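Home collectors wanted for the Welari hand gripper kit - paid, part time, your own house

Lastonix is looking for people to take the Welari kit home and use it for everyday chores. Kitchen and dining table stuff mostly. Starts in April, rolling after that. Quick read below, apply at the bottom.

What's the kit
Two hand-held grippers, cables, a carry case, spare finger pads. You hold one in each hand and do the chore with the fingers of the tool instead of your own. Pick up, put down, open, close. The clips get used to teach table-top robot arms how to handle household things. No robot comes to your house. No coding, no soldering, no lifting.

What we need from you
- 18 or over, two working hands, OK standing for an hour at a time
- a table you can walk all the way around
- somewhere to charge the batteries overnight
- 32 sessions over the run, any time between 7 am and 9 pm, you pick
- everybody in the house OK with it (they sign a form too)

Normal lived-in rooms please. Don't clean up for us, don't buy anything. We have had plenty of applicants with spotless kitchens and it doesn't help your chances at all.

Tasks are short. Chopsticks, spoons, cups, lids, folding cloths, packing a bag. You get a task card each week in the app and work thru it in any order.
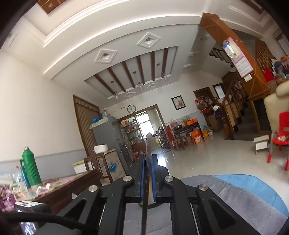

Chopstick task, dining room. Blue pads closed on the stick.

Thin stuff is the hard part, fair warning. First couple sessions you will drop things, everyone does, keep going and leave the drops in. Squeeze slow. If a pad gets shiny swap it, spares are in the side pocket of the case.

Pay
$800 on finishing the training block, $3550 for the full run, paid monthly. Kit stays ours, goes back in the same case, we cover shipping both ways. Break a pad, no charge. Lose a gripper, talk to us.

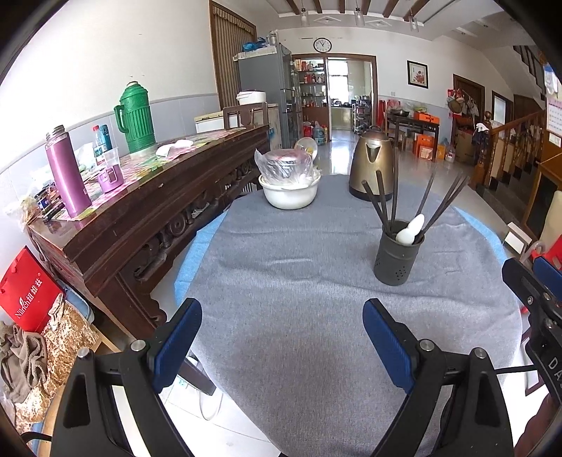

Setup for the table tasks is pretty loose. Put the things from the card wherever they'd normally sit, leave yourself room in the middle, and shift them between repeats so no two runs start the same. A plain cloth is fine, so is a bare table. Keep the cables off to the side so you're not draging them over the cups.

Training
Half a day at our Stermont office or the Pumphrey one, whichever is closer. Lunch included. You go home with the kit the same day if you pass the grip check. Cant make it in? There's a video version but the wait is longer.

Not for you if you have a wrist or thumb injury, the trigger gets tiring. Glasses fine. Left handed fine.

To apply
Fill in the form on the Lastonix careers page, pick "Welari home collector". Add two photos of your table and a line or two on who lives with you. Resume not needed. Target is 2000 hours total across all homes and we close the list when its full. Replies go out by email, check your spam.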